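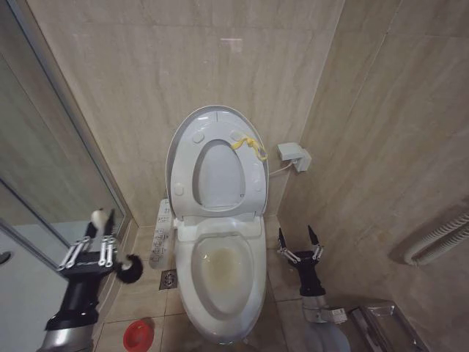
Woman charged with taking deposits on rentals she did not own

HARKERO — A woman is accused of collecting deposits on two apartments she had no right to rent out, according to charges filed in February.

Youssra El Ouafi is charged with theft by deception and forgery. Police say she posted the apartments on a local listings site and met would-be tenants in the parking lot of the Jundonier building, where both units are located.

According to the complaint, 15 people paid a deposit of $602 each, most of them by phone transfer. Several told officers they were given a signed lease and a move-in date. When the first of them arrived with a moving truck, the building manager told him the unit was already occupied.

Investigators say the leases carried the letterhead of Flerico, the company that manages the building. A company representative told police that El Ouafi had worked in its front office but left last year, and that she no longer had permission to show units or sign papers on its behalf.

One tenant told police she had asked to see the inside of the apartment before paying. She was sent pictures instead and was told the people living there worked nights and could not be disturbed. She paid the same evening — others had already asked about the unit, she was told.

Officers searched a home on Oral Street and took a laptop, a printer and about $1000 in cash, court papers show. They are still trying to trace the rest of the money.

El Ouafi was released on bail and ordered to have no contact with the people named in the complaint. Her attorney declined to comment. A preliminary hearing is set for next month.

Anyone who paid a deposit for a unit in the Jundonier building and has not yet spoken with an officer is asked to call Harkero police.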